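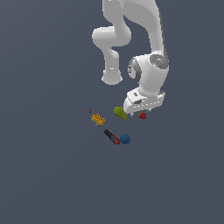 Kanokwan Petchrat

Undura Celebrity News Annual, hardback
Item no. 3648

I've been waiting for this one since March! The Undura annual gathers a whole year of film and television gossip, premieres, break-ups and surprise weddings into one big hardback, and it's the best they've done. The long piece on the Kaewsai film festival is worth the shelf space by itself — thirteen pages of late arrivals, borrowed jackets and one very cross leading man who wouldn't come out of his hotel until the photographers went home.

There are 70 interviews this time, most of them short. The reporters at Undura do a lot of waiting outside stage doors, and it shows in the writing, which is quick and funny and full of little things people say on the way to the car.

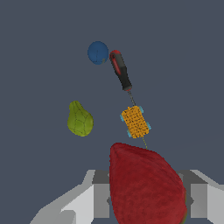
The quiz has come back too (hooray), with 80 clues and the answers printed upside down at the back, as they used to be. My favourite part is still the letters section, where readers argue about who should have won what.

Cover: cloth, dark green, with ribbon marker
Publisher: Undura, with Trarasow Print
Also in this range: Cavusard Soap Stars Diary, item no. 1456

Sent flat in a card sleeve. Orders placed before 2 pm leave us the same day.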